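Rallus opens hand-guided teaching programme to small workshops

Press release | July | By the Rallus press desk

Rallus has opened its hand-guided teaching programme to firms with fewer than 40 staff. The programme lets people show a robot arm a task by doing it themselves with a hand-held gripper. Until now it was open only to the company's own partners in Brembridge.

The first tasks on the list are small ones that come up in most offices and workrooms: opening a drawer, putting a tool away, clearing a desk at the end of a shift. Each task is shown many times, with small changes in where things start and how the person reaches for them. The recordings are then used to train a policy that runs on an arm fitted with the same type of fingers.

Rallus asks for 40 good demonstrations of a task before training begins. A demonstration is thrown out if the tracking drops or if the person has to stop halfway and start again. Tasks that need both hands are shown with a pair of grippers, one in each hand, and the two recordings are lined up afterwards.

Teaching by remote control is still on offer for work that a person can't safely stand next to. It is slower to set up - the arm has to be on site and running - and Rallus expects most new members to begin with the hand-held tools.

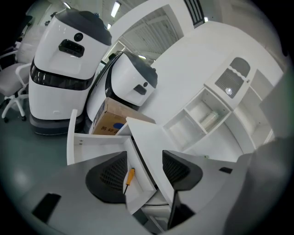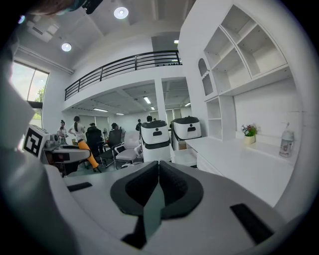

Two-handed work at the desk, with a marker cube on each gripper: 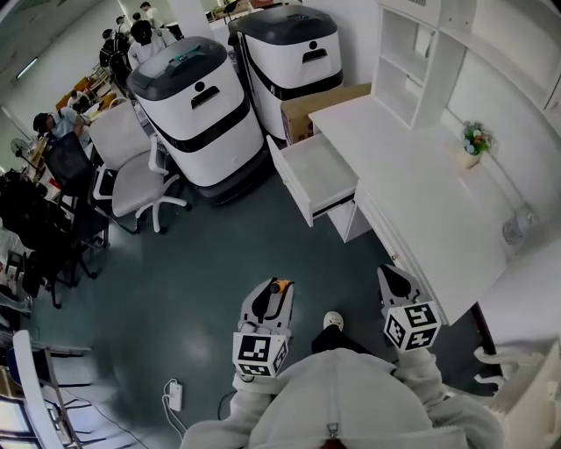

Speed matters less than people think when they first pick up the grippers, according to Dogbe, who found that the early recordings were too quick to be of much use. "We were all showing off a bit. Once we slowed down and did the same reach the same way, the arm stopped missing the handle."

The programme runs for 11 weeks. Members get 3 training sessions, the loan of a pair of grippers, and use of Liritz, the Rallus software for sorting and checking demonstrations. Liritz marks recordings where the fingers close too early or the path wanders, and leaves it to the member to keep them or not. All recordings stay with the firm that made them unless it agrees in writing to share them.

Firms don't need a robot of their own to join. Those without one can bring their recordings to Brembridge and have the trained policy tried on a Rallus arm. Applications are open now and places will be given in the order they come in.

Contact: Rallus press desk, Brembridge
© Rallus. All rights reserved.
Back to top

We use cookies to see how this site is used. Accept | Manage settings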